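Wood board, blocks, 90 minutes gone

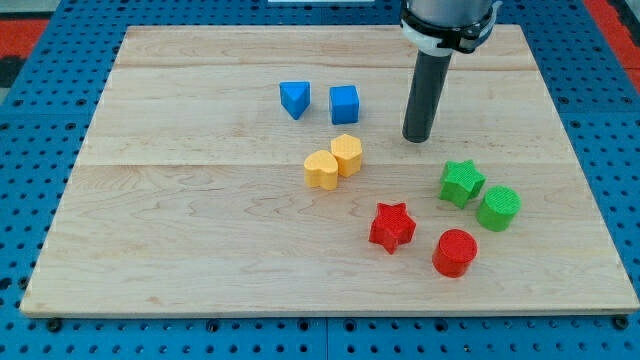
Meant to write up the shelf from Plitlow today, ran out of time, so blocks it is. Been sorting them by color again. Blue ones ended up at the back, a triangle and a cube, pretty much side by side, and I like them there. Two of each color: blue, yellow, green, red. The pale wood helps, everything bright shows up on it. Tried them on the Jaber tray in July and teh colors just got lost.

Next up, sanding the edges. 3 grits, probably overkill. Need to order more wax befor that. More tonight if dinner's quick.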